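Re: [piltside-makers] Plaster panel, spacers and the rough area
Date: Jun 7, 2021

> Before you fix anything on the Millet panel, please tell us
> how the surface came out. In Mollska we sanded everything
> flat and afterwards regretted it. Also, which wood do you
> use for the spacers, and do you mark them?

Thank you for these questions. I will try to answer them in order.

The surface I left as it came from the hand. It is off-white, with a gloss finish, and on one part there are ridges and small lumps which I like very much. I would not sand them. If the group prefers it flat, I can still do it before September, but please decide soon.

For the spacers I took pale wood with a straight grain, left without any varnish. I write my measurements directly on the wood with pencil – I know that some of you prefer tape, but my tape always falls off.

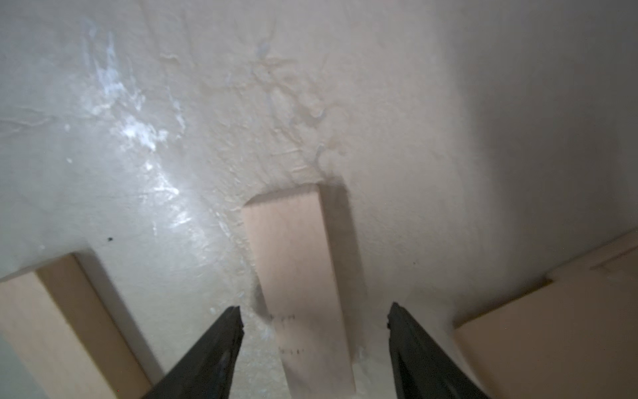

The pencil notes are only for me, so please do not order any material from them. I will send the proper list separately, under order number 3641 at Clostotus. They need 2 weeks for delivery, as far as I understood on the phone.

One question from my side: has anybody glued wood on a glossy plaster finish? I am afraid that it will not hold, and I would like to hear which glue you used – also if the result was bad.

With kind greetings from the Piltside workshop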